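Tirnbridge Golf Forum > Club competitions > Skeltholm Open, second round

boglarka_m
Posted 26th October
I have now read the full results of the Skeltholm Open and I want to ask about the cut. With 346 entries it was clear that many players must go home after two rounds, but why was the cut made at the top 60 without ties? Four players had the same score as the last qualifier and they were out on countback. In my old club in Hungary we always kept the ties.
Boglárka Medve, Tirnbridge ladies' section

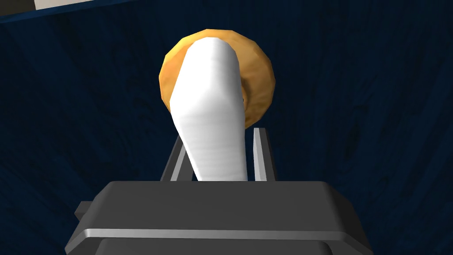
Re: Skeltholm Open, second round

fadeking
It was in the entry conditions since August. Countback on the last nine holes. Harsh, yes, but there isn't enough daylight for more groups on the final day.

boglarka_m
I did read the conditions. They say "leading 60 players" and the word countback is only in the part for the final prizes. So I think the rule is not so clear as you say.

wedge_or_nothing
She's right, I just looked it up. Section 2 says leading 60, section 5 has the countback. Sloppy writing.

fadeking
Fine, but what else could it mean? 60 is 60.

wedge_or_nothing
Most opens say "60 and ties". If you leave it out, people ask.

Re: Skeltholm Open, second round 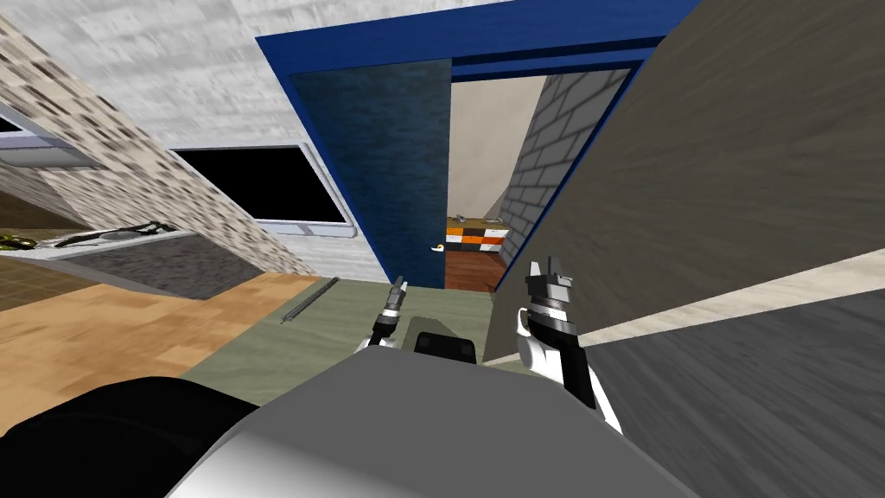 Simulated room, view toward the blue-framed doorway

parfive_pete
Has anybody played the new 14th since they moved the tee back? Sipos made a 9 there in round one and still came through with two shots to spare.

boglarka_m
Yes, I played it on Saturday. From the back tee I can't carry the ditch – I must lay up and then I have a long iron to a green which slopes away from me. For the strong hitters it is a nice hole. For the rest of us it is a five every time.

fadeking
Best hole on the course now. You're supposed to think on the tee.

boglarka_m
I was thinking very much, and then I made a seven.

parfive_pete
Same. Does the Wirkik trophy use that tee too?

wedge_or_nothing
Forward tee for Wirkik, it's on the notice board.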